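Workshop Tips: Keeping a Small Pick-and-Place Cell in Order

Contributed by Magdolna Jakab. Comments from Doğukan Öztürkmen and Hsin-yi Wei are worked in where they apply.

These notes cover one cell: a bench-mounted arm with a two-finger electric gripper, a wrist camera, and a fixed camera on a post. The arm moves small parts in and out of a basket. Most of the tips carry over to any bench setup of similar size.

Clean the table first

Wipe the tabletop with a damp microfiber cloth and let it dry before the arm is powered. Avoid furniture polish. It leaves a film that shows up as glare on the wrist camera, and it builds up on the finger pads. If a mark will not lift, use a little isopropyl alcohol on the cloth, never poured on the surface.

Check the wrist camera view

Jog the arm to the check pose and look at the live view before starting a run. In our cell a fingertip should show at the bottom, near the center, with clear table ahead of it and a corner of the basket at upper right. If the fingertip has moved sideways since the last check, the camera bracket has slipped. Loosen both screws, square the bracket against the flange, and retighten in turns. Do not correct a slipped bracket in software.
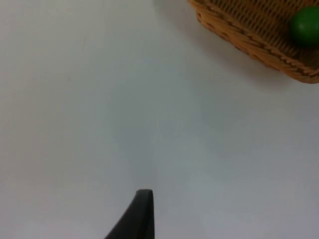
Fingers and pads

Remove the fingers every 1,000 cycles. Brush out the slides with a dry nylon brush, then wipe the pads with warm water and dish soap. Check for a glazed patch on the pad face. Light glazing comes off with fine sandpaper wrapped around a flat block, two or three strokes. Anything deeper and the pads get replaced as a pair.

Our last set of pads went 909 cycles before the ball started to slip. The set before that made it past 1,000, so treat the interval as a guide – the log is a better one. Write the pad change date and the cycle count on the same line.

Put threadlocker on the finger screws, the removable grade only. So-ying Yeh spent most of a morning in November drilling out a screw set with the wrong one.

Choosing and placing the basket

A woven basket is harder on a gripper than a plastic bin. The rim is uneven, the strands flex, and a fingertip can catch in the weave. It also shows problems early. If you use one:

Pick one that sits flat. Press on each corner in turn. A basket that rocks can be relaxed by leaving a weight in it overnight.

Set the release height from the braided rim and measure at its highest point. We allow 191 mm from table to fingertip for the travel move and drop lower only once the fingers are inside.

Trim stray strand ends with flush cutters.

Recheck the position after anyone has leaned on the table.

Test pieces

Keep one piece with flat faces and one that rolls. The cube tells you whether the fingers close parallel. The ball tells you whether they close on center. Put both in the basket and look at the fixed camera view before the first cycle. Each piece should be easy to pick out, with a stretch of basket floor between them.

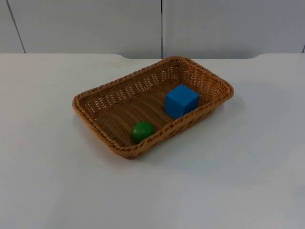 Fixed camera view: blue cube toward the right end of the basket, green ball near the front rim.

If the rim hides part of a piece, raise the camera post a notch and look again. A ball close to the wall leaves little room for a finger on that side. Either approach along the wall or move the ball by hand before the run.

Lighting

Soft shadows beside the basket are acceptable. Hard ones can be picked up as edges. Hsin-yi Wei tapes tracing paper over the bench lamp and leaves the exposure locked. Run the camera check again after changing a bulb.

End of day

Park the arm, open the fingers halfway, and switch off at the controller before the wall. Coil the teach pendant cable loosely. Leave the basket on the table if its position has been taught. Cover the wrist lens with its cap – a clean sock also works.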